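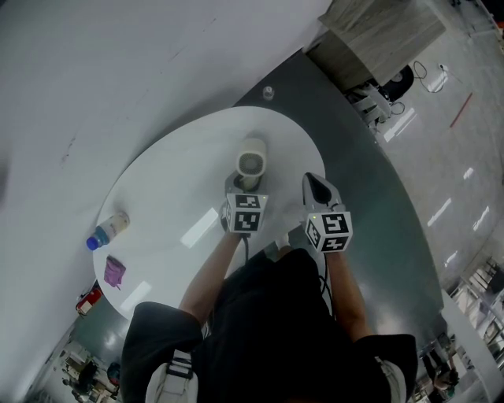
Thursday, bench notes, April

Batavel handheld capture, upright cylinder task. Annelore and I worked out the protocol this morning; Somtochukwu wore the harness for the first block and Torben did the second.

Aim for the day: find out whether the relative pose between the two grippers is good enough to train on when it comes only from the marker cubes, or whether we still need the wrist-camera odometry fused in. Mareike thinks cubes alone will do for anything on the round table. Detlef disagrees, and his argument is that two-handed work turns the cubes away from the head camera right when the hands get close.

Protocol as run:
Operator stands at the table, both grippers raised, and holds still for a count of three. Left closes on the white cylinder, lifts, tilts it toward the right. Right comes in, touches or takes it, and backs off. Cylinder goes back down upright. Next episode starts from the hold again, no talking in between.

We logged 275 episodes before the break. Planarham (the pose script, new version) ran over all of them at lunch. It rejected more than I wanted, nearly all for the same cause: left cube seen on one face only and at a shallow angle, so the solution flips. The flip is easy to spot in the plot, a jump of the whole gripper from one sample to the next, but the old filter smoothed over it and gave a nice-looking path through places the hand never went. I've turned the smoothing off until Ratton is patched. Anyone using last month's exports should check for this.

Glare off the tabletop didn't hurt detection as far as I can tell. I had expected it to.
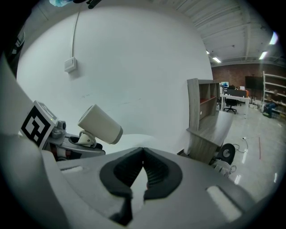
Right wrist view, left gripper and cylinder. Marker is tilted up and to the left.

The wrist view is the useful part. With the cylinder tilted across, the other hand's cube is large in the picture and we can solve for it directly, without going through the head camera at all. Mareike added this as a third constraint after lunch and reran the rejected episodes. Most of them came back. The ones that didn't have the cylinder itself in front of the cube, and I don't see a fix for those short of a second cube lower down.

Head-to-wrist time offset still drifts. I measured it at the start and end of the block with the clap test and the two values don't match, so a single correction per session is wrong. Torben wants to clap every 400 seconds. Fine with me, but it has to go in the operator sheet or people will forget.

Fisheye calibration: using the Thiele set from the last lens change. Residuals are worst out near the dark edge of the circle, so detections there are now down-weighted. Annelore has the numbers.

Open:
— patch Ratton so flips are flagged and kept out of the smoother
— rerun last month's exports with smoothing off
— 2 more blocks with the hands swapped, right holding and left approaching
— ask Detlef for his occlusion script — he said it was nearly finished
— cable strain relief on both grippers, Somtochukwu says the pull is noticeable by the end of a block

Stopped at 4:40. Raw files are on the lab server under the Batavel folder, rejected episodes included. Please don't delete those, we need them for the comparison.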